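Collars on a flat bench bar: which ones, where, and in what order

11/02/2024
Posted by the author of the Plaretine training log
Reading time: 5 minutes
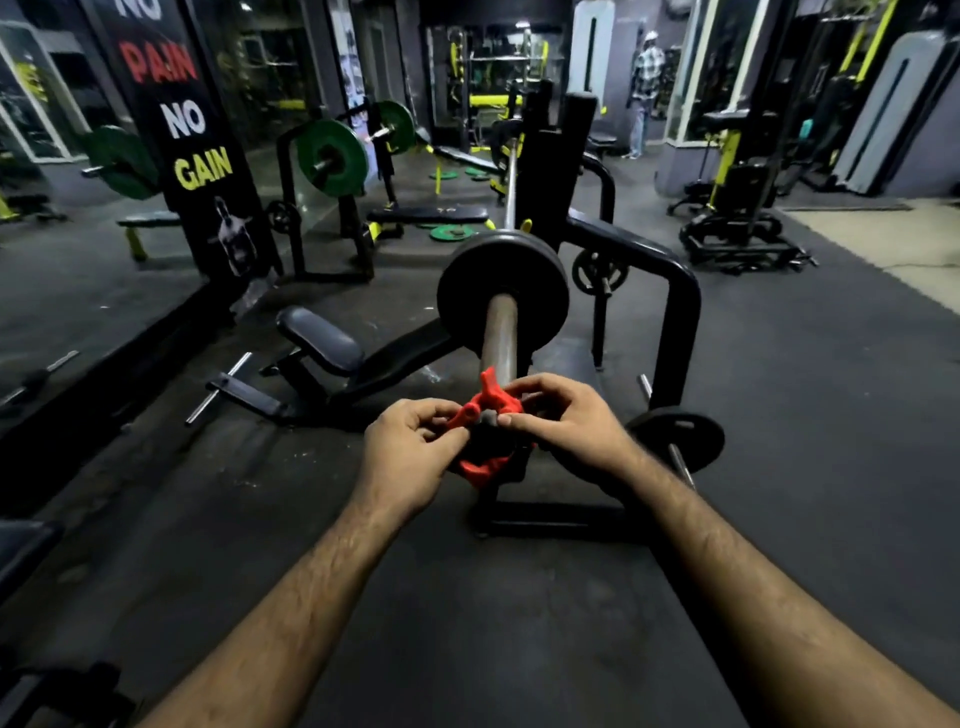
Do you need collars if you are only benching light?

Use them on both ends for every set, with one exception, covered further down. The weight on the bar matters less than how level you keep it, and most people are less level than they think.

I have been keeping notes on collars since September, when the gym I use (Lollow, the unit behind the tile warehouse) replaced most of its old spring clips. The notes were meant for me. They have become long enough to tidy up.

A plate on a sleeve is held by friction and by the bar being horizontal. The hole in the plate is slightly larger than the sleeve, so the plate can rock, and each time it rocks it can walk outwards a little. On a smooth, worn sleeve it walks faster. In a set of five with a clean path you might get a few millimetres. In a set where the left arm locks out before the right, you can get a good deal more, all of it on one side. The bar then tilts further towards that side, and the plates move more readily again.

A loose collar does very little about this. It has to sit flush against the outermost plate with no gap, and it has to grip the sleeve.

Types, as far as I have used them:

Spring clips. Cheap, quick, found everywhere. They lose tension. Once one can be slid along the sleeve without squeezing the handles, it is scrap and should go in the bin, though in practice it goes back on the peg. I would still use a good one for light work.

Plastic lever collars. These are what I use for nearly everything. A plastic body, an inner surface that grips, and a lever that closes it. They are light enough to ignore in the arithmetic. The grip depends on the inner surface being clean. Chalk dust and skin grease both reduce it, and a damp cloth once a week restores most of it.

Screw collars. Slow but secure. The old ones at Lollow weighed enough that you had to count them, and they were not a matched pair, which annoyed me for the better part of a year.

Fitting a lever collar is simple, but I see it done badly often enough to write it out.

Load the plates right up to the inner shoulder of the sleeve. Push on the face of the outermost plate with a flat palm until nothing moves. Open the lever fully. Slide the collar on with both hands, keeping it square to the bar; if it goes on at an angle it will bind, and you will think it is home when it is not. Press it against the plate, hold it there with one hand and close the lever with the other. Then try to pull it off without opening it. If it shifts, it comes off and goes on again.

Do the other end before you lie down. I have forgotten this twice.

Order of loading matters as well. On a bench station the uprights are closer together than the sleeves, so the bar can tip if one side carries much more than the other. I never let the difference go above one plate. One on the left, one on the right, second on the left, second on the right, then the collars. Unloading is the same in reverse, and the collars stay on until I am ready to strip the bar. Taking both collars off first and then wandering away to fill a water bottle leaves a loaded, open bar for somebody else to walk into.

The exception I mentioned is benching alone with no spotter and no safety arms. There is a long-standing argument that you should leave the collars off so that you can tip the plates off one side if you get stuck. It does work, in the sense that the plates come off. The other end then drops hard, and anybody beside you is in its way. My own rule is that I do not bench anything I might miss unless there are safeties or a person. If neither is available I drop the weight, keep the collars on and stop with 3 repetitions in hand.

On buying your own: I did. Shared collars go missing, and the pair you find are often one good and one tired. Mine are Tuka, bought from Ondieki, and live in a side pocket of my bag with the wrist wraps. They are sized for the wider sleeve. If your gym has a mixture of bars, measure the sleeve before ordering. A collar made for the wide sleeve will not close on the narrow one at all.

I log every set in a spreadsheet, which passed 2000 rows last month. There is a column for plate movement, measured by eye as none, slight or obvious. With a properly closed lever collar, 7 rows say slight and none say obvious. The spring clips account for nearly all the rest. It is one lifter, a few bars and no controls, so take it for what it is.

Still to test: whether wiping down the sleeve itself makes any difference, or only the collar. I have started on that and will add the rows when there are enough of them.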